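Tidying up your desktop search

A few of you wrote in after the March issue to say you can never find a file once you've saved it, and goodness, we do sympathise! Kirsty Hulme had 300 documents sitting in her Downloads folder when she sat down with Gadisa Ambaye to sort it all out, and most of them were called something like "scan" or "final version" (you know the sort).

Gadisa's advice is to start with the search box and the date. Press the Windows key and E together, click in the box at the top right, and type part of the name. Then sort by Date modified, and the newest will float up to the top.
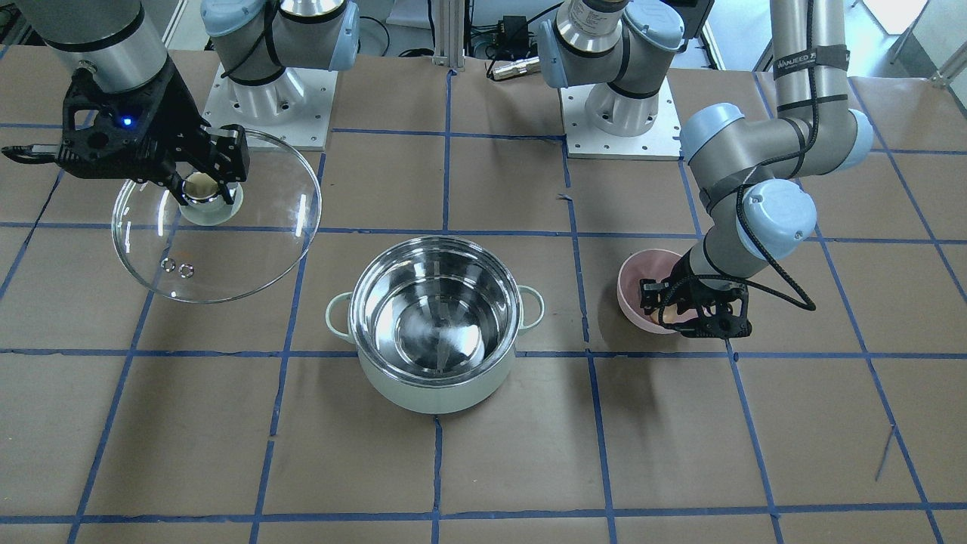 A glass lid held by its knob over the taped paper grid.

If you can't remember the name at all, try a word from inside the document, or just the ending, such as .pdf or .docx. It can be a bit slow in a big folder, so do give it a minute and put the kettle on. Kirsty is down to 11 files now and rather proud of it!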